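4. Setting up the two-arm kitchen sim

Read all of section 3 first. If your login to the Ashour machine doesn't work yet, stop here and see Asmaa Samir. She does accounts, I don't.

This section gets you from a blank desktop to two arms over the counter, ready for a practice run. First time takes a while. After that it's quick.

4.1 Before you start

1. Check disk space. The kitchen pack needs 2,730 MB unpacked. If you're short, delete your own old runs. Only your own.
2. Close the browser. Yes, all the tabs.
3. Plug in both hand controllers BEFORE opening Vustelent. It only looks for them at startup.
4. Sign the sheet by the door with your team name and start time. Slots are 30 minutes on club nights, longer on Saturday if it's quiet.

Note: laptops with no separate graphics card will run the sim, but slowly. Fine for learning the menus. Don't record on one.

4.2 Loading the kitchen

1. Open Vustelent. Wait for the gray start screen to finish, it looks frozen but isn't.
2. File > Open Project > club_shared > kitchen_two_arm.
3. Save As right away, into your team folder. Put your team name first, then the month, like ashraf_team_october. No spaces.
4. In the Layout box pick "counter, produce". The other layouts are for the Fesport round and they change, so don't practice on them yet.
5. Press Load. First load compiles all the materials and the fan gets loud. Normal.

CAUTION: never save over the shared copy. Driss Gaber had to rebuild it from a backup in October and it cost us a whole meeting.

4.3 Setting the view

Three views come with the project: Front, Wrist and Top. Use Top for set-up. You can judge side to side spacing from it and the arms don't hide each other as badly, though they still hide plenty of what's under them.

1. Press T for Top view.
2. Lock the view (padlock icon, lower toolbar). If you skip this the scroll wheel will zoom you into the marble at the worst moment.
3. Leave the aspect setting on Wide. You'll get black bands at top and bottom. They stay in the recordings too and the scoring script expects them.
4. Find both arms, then find the cutting board. Learn where things sit before you move anyhting. 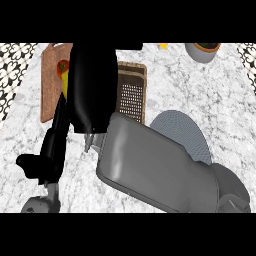
Fig. 4-1. Top view, both arms over the counter. Tomato on the cutting board, mesh basket between the black arm and the gray one.

Left controller runs the left arm, the black one. Right controller runs the gray one. If yours are swapped, go to Settings > Input > Swap Hands and restart. Don't just cross your hands over, people have tried, it ruins the recording labels.

Note: in Top view the wrist housing of the left arm is big and covers part of the board. Don't trust Top alone for a grasp. Flip to Wrist (press W) for the last bit of the approach, then back to T.

4.4 Homing the arms

Do this every time. Also after any crash.

1. Both controllers flat on the table. Hands off.
2. Press Home All. Left arm goes first, then right. Wait for both status dots to turn green.
3. Pick up the left controller, squeeze the trigger slowly. Gripper should close slowly. If it snaps shut your trigger scale is wrong - set it back to Default under Input.
4. Same on the right.
5. Jog each arm a little up and a little down. Look for jitter. Some jitter while loading is OK, jitter after that means the physics step is off, see 4.6.

CAUTION: home with the arms well apart. The sim does stop a collision, but it also throws away the run, and you start again from step 1.

4.5 Practice run

The task for new teams is tomato to basket. Left arm only at first. Park the right arm off to its side so the drop is clear.

1. Press R to start recording. Red dot, top of the toolbar.
2. Raise the left arm before moving it sideways. Up, over, down. Always.
3. Line up over the tomato, switch to Wrist view, come down slow.
4. Close the gripper until the contact bar shows yellow. Red means you are squeezing too hard.
5. Up, over the basket, down, open.
6. Press R again to stop. Name the run or the program names it for you and you'll never find it.

Get 6 clean runs and show them to Consuelo Robles or Thaís Rangel. They sign you off for the two-arm handover in section 5.

Note: a clean run means nothing else got knocked. Touching the board is fine. Shoving the board is not.

4.6 When it goes wrong

Arms don't move, dots green: controllers were plugged in late. Quit, replug, reopen.

Tomato sinks into the board: physics step got changed. Set Substeps to 2,000 and reload the layout. Not the whole project, just the layout.

Everything is pink: materials didn't compile. Close, reopen, let it finish this time.

Gripper closes but nothing lifts: usually you're grabbing too high. Lower. Try again before you report it.

Error starting with SIVO: that's the Sivo controller driver. Write down the whole message and give it to Ashraf Benmoussa, a phone photo is ok.

4.7 Shutting down

1. Stop recording. Home All.
2. Copy your runs to the team folder and check that they open.
3. Quit Vustelent, then unplug the controllers. In that order.
4. Log out. Put your end time on the sheet.

Next: section 5, Two-arm handover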